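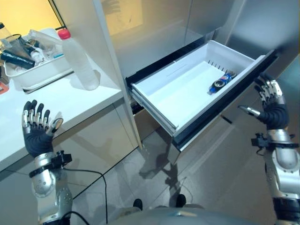

A freezer drawer, open.

The litre is the wrong unit for a freezer

Household freezers are sold by volume. The figure is printed on the label, repeated in the shop listing and used to sort one model against another, usually with the price divided into it. It is a precise figure and it is measured in a repeatable way. My complaint is that it answers a question very few buyers have. A person buying a freezer wants to know what will go in it and whether they will be able to get it out again, and volume is a poor guide to either.

I replaced an upright freezer in August and spent more time than the purchase deserved on the specification sheets. The model I settled on, a Pleltine, is declared at 115 litres. With the drawers in place, and measuring each one to the height at which it will still slide under the one above, I get 90. I do not think the maker has done anything improper. The declared figure takes in space that I cannot use while the drawers are fitted: the gaps at the sides, the clearance above each drawer, the step over the compressor at the back of the bottom compartment. One may remove the drawers and stack food directly on the shelves, and the instruction book says so. Few people will, as food stacked behind a door with nothing to hold it tends to come out when the door is opened.

So the first fault is that the number describes a cabinet in a state in which it is rarely used. This could be cured by publishing a second number, measured with the drawers in. Some makers already do something of the kind in the small print. I would welcome it on the front of the label, but it would not settle the matter.

The second fault is more basic. Volume behaves well as a measure when the contents are liquid or granular. A 90 litre tank holds 90 litres of water whatever its shape. Frozen food comes in cartons, bags, tubs and joints of meat, and each of these has a smallest dimension, a largest dimension and a degree of willingness to be squashed. A carton has no such willingness at all. If a drawer is a centimetre too shallow for a carton to stand on its edge, the carton must lie flat, and the layout of the whole drawer follows from that one centimetre.

The case that set me on this subject was a carton of fish. Zekitz sells its fillets in a box of 1,033 cubic centimetres, which I worked out with a ruler at the kitchen table. On volume alone a very large number of these would fit in the new freezer. My drawers are 34 centimetres from front to back on the inside, and the carton laid lengthways takes up slightly more than half of that. One carton fits. The second does not, and the space behind the first is too narrow for anything else I buy in a box. I fill it with loose bags of peas, which will take any shape if they are put in before they have set into a lump. Turned the other way the cartons do better, but the drawer narrows towards the bottom and the lowest row rides up on the taper.

A taper of this kind is common in moulded drawers. It lets the part come out of the tool and it lets the drawers nest for transport. Both are good reasons from the factory's side. The cost is passed on in a form that does not appear in any table, and since it does not appear in any table there is no pressure to reduce it. A maker who straightened the sides of a drawer would gain a little volume, which the label would show as a litre or two, and a great deal of packing efficiency, which the label would not show at all.

I would propose three declarations, none of which needs new equipment to produce. First, the internal width, depth and height of every drawer, taken at the bottom, where the drawer is smallest. Secondly, the clear height between the floor of the drawer and whatever it slides beneath. Thirdly, the extension, meaning how much of the drawer's depth is exposed when it is pulled out to its stop. This last is the one I feel most strongly about. A drawer that opens for two thirds of its depth has a back third that can be reached only by feel, and food put there is food that will be found when the freezer is next defrosted.

On the Trinell that I had before, the extension was poor and the door made it worse. The freezer stood with its hinge side against a wall, the door would open to a right angle and no further, and the drawers fouled the inner door shelf unless the door was pushed slightly beyond that. Every drawer therefore had to be lifted over the obstruction at a slant. The specification sheet gave the width of the cabinet with the door closed and the width with it fully open. It did not give the door angle required for the drawers to clear, which was the only one of these dimensions that caused me any trouble in the years that I owned it.

There are objections. One is that buyers are already given too many figures and will not read more. I accept that the front of the label ought to stay short. The dimensions can sit on the second page of the data sheet, where those who want them will look, and where shops can pick them up and build them into a search. I would have used a search for drawers over a given height. I could not find one, and ended by taking a tape measure to a showroom and kneeling on the floor.

Another objection is that package sizes vary so much that no set of drawer dimensions could suit them all. This is true, and it is an argument for publishing the dimensions. Where the contents are standard, a single capacity figure can work quite well. Dishwashers are rated in place settings, and although the standard setting resembles nobody's crockery, it does at least test whether rigid objects of known shape will go in. A freezer test using a fixed assortment of rigid boxes would be open to the same criticisms and would still be more informative than the litre. Its weakness is that makers would design drawers around the test boxes. I am less troubled by this than I might be. A drawer designed around some box or other is likely to have straighter sides than one designed around none.

A third objection, which I take more seriously, is that the trouble lies partly with the food trade. Cartons are sized for the supermarket cabinet, the shipping case and the need to present a large printed face to the customer. The domestic drawer comes last, if it is considered at all. Kazlauskienė, a small firm whose dumplings I buy, packs them in a flat bag with a good deal of spare film, and these bags can be filed upright like papers, in a single row, with each one visible from above. The bag is ugly and the printing creases. It is also the only product in my freezer that I can find without moving something else. If more producers went over to bags of that sort, the drawer question would lose much of its force.

I do not expect that to happen soon, and in the meantime the appliance is the easier end to change. A freezer stays in a kitchen for many years and through many alterations in packaging. Its drawers are cheap parts. The measurements I am asking for exist already in the maker's own drawings, and releasing them would take somebody a morning.

There is a small energy argument as well, which I offer with less confidence, having no data of my own. A freezer in which things are hard to find is a freezer whose door stands open while they are looked for. Standard consumption figures are obtained under controlled conditions, and I doubt that those conditions include a search for half a bag of sweetcorn – certainly not one conducted in the back third of a drawer that will not come out. Whether the difference amounts to anything over a year I cannot say. I would be glad to see it measured, with the same food, in two cabinets of equal declared volume and unequal drawer extension.

Until something changes, the practical course is to ignore the headline figure except as a coarse filter. Measure the largest rigid package that you buy regularly, including the height when it stands on its edge. Take the measurements to the shop, pull out the second drawer from the top, and measure it along the floor. The top drawer is often shallower than the rest and the bottom one loses depth to the compressor, so the second is the fairest sample. Check the door angle with your own wall in mind. Then compare prices.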